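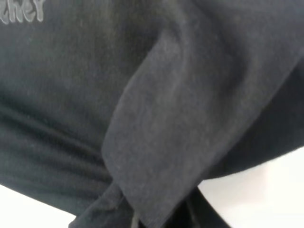 About Voltomden

Voltomden is a shared workshop for people who build robots in their own time. It was founded by a small group of members who had been working separately in garages and spare bedrooms and wished to pool their tools. The workshop now has 30 members and occupies the upper floor of the Siriwan building, with 200 square metres of bench space, a machine room and a small library.

Our main shared project is Plundus, a two-armed machine for handling clothes. Members design and assemble the mounts, wiring and control software themselves, and all drawings are kept in the workshop for any member to consult. Work on the grippers is carried out on Tuesday evenings. Cloth is a demanding material for a home-built machine, and dark garments in particular have taken up much of the past year.

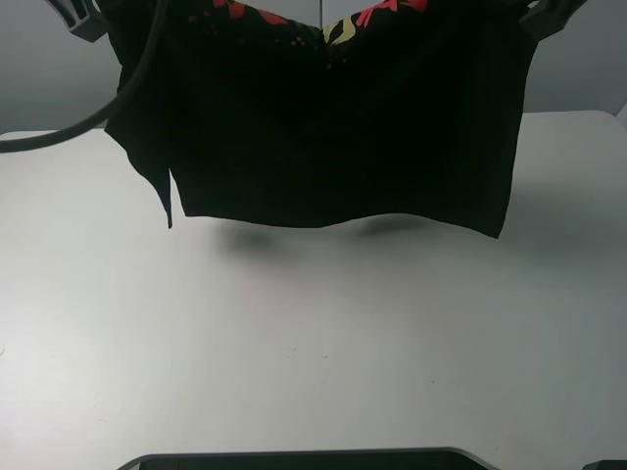 Plundus holding a black garment by its two upper corners.

A second project, Prilier, is a single arm intended for members who are new to the subject. It can be built on a kitchen table with hand tools, and the workshop lends out kits for up to 20 weeks.

Membership is open to anyone aged 16 or over. Applicants are asked to attend an induction covering electrical safety and the use of the machine room before they begin work. The annual fee is £100, payable on joining, and includes storage for one project box. Inductions resume in November, and places may be reserved at the front desk during opening hours.

Page last reviewed: 22 Oct 2023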